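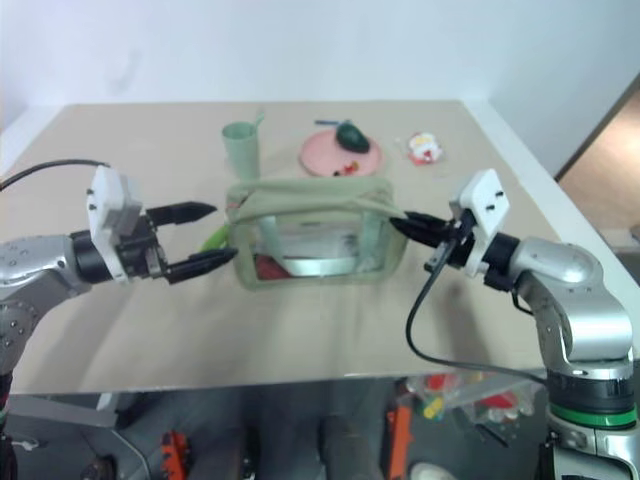

August, second notebook, 3:30 in the afternoon

Vurgate evaluation, continuing from Sowmya's pages. For anyone picking this up cold, we have the two-arm tabletop kit from Vurgate on trial and have to tell Marlene whether to keep it or send it back, and I'd like these notes to be good enough that she can decide without having to corner me in the hallway (though she's welcome to, I enjoy the company).

Today was soft goods, mostly the zippered pouch. I was looking forward to this one! Rigid things went fine last time and I didn't learn much from them. A pouch is a different animal, it slumps and slides and the clear sides bulge wherever you aren't pinching. My plan was to have the right arm steady it near the top edge and bring the left in for the zipper pull, fingers open until the last moment. Did 8 tries before coffee. Got the zipper moving on 3. The others mostly went wrong the same way, with the left fingers closing on the trim and taking the whole pouch along for a ride.

Slowing the left approach helped more than anything else I changed. The default speed in the Vurgate software is set at 1000 (no units given, and I did look), and at 500 the pouch stays put much better. Lavanya thinks the units are in the older Hastero manual, as the controller menus look so alike. Will check her shelf.

Things I like so far: the arms start up without fuss, teaching a pose by hand is pleasant, and the screws on the wrist brackets are easy to get at. Swapping fingers took me less time than finding the hex key.

Things I don't: the cables. I keep glancing over to see whether the right wrist loop is going to catch on something. It hasn't yet, but I would like a proper clip there and will ask for one. The tapered fingers are also a bit slick for fabric. Danilo has a scrap of rubber sheet left over from the Ofori job and says I can cut into it, bless him.

Price quote came in with a service plan attached that I don't fully understand. Passed it to Sanaa.

Next: rubber pads on the left fingers, same pouch, speed left at 500. Then try closing the zipper, which I expect to be worse. Sowmya, please don't reset the saved poses, the good one is under "pouch left b".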